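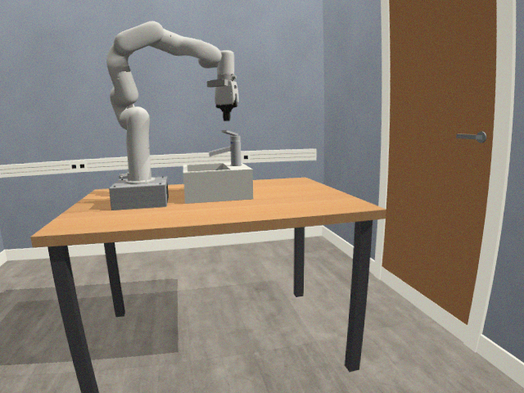 Slide 3 — the Birkett cover. I had 2 days and 11 sketches. The editor at Cisau turned down all of them for being too polite.

Pause. Then the story of the ink drawing, the one that ran in April.

- Mention the 200 letters, most of them angry
- Skip the Rondar lawsuit unless asked

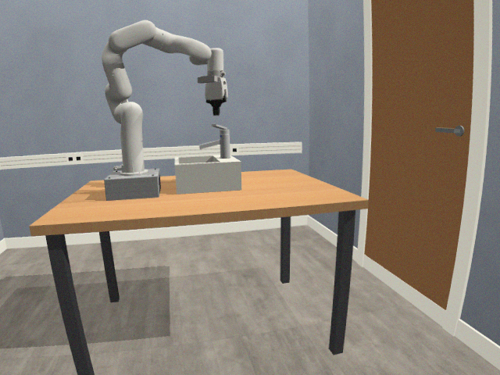

Dorothy Pearce wrote that the drawing argued harder than the essay did, and that the writer should have been warned. Read her letter in full — it's short. Then go to the Uvelholm poster.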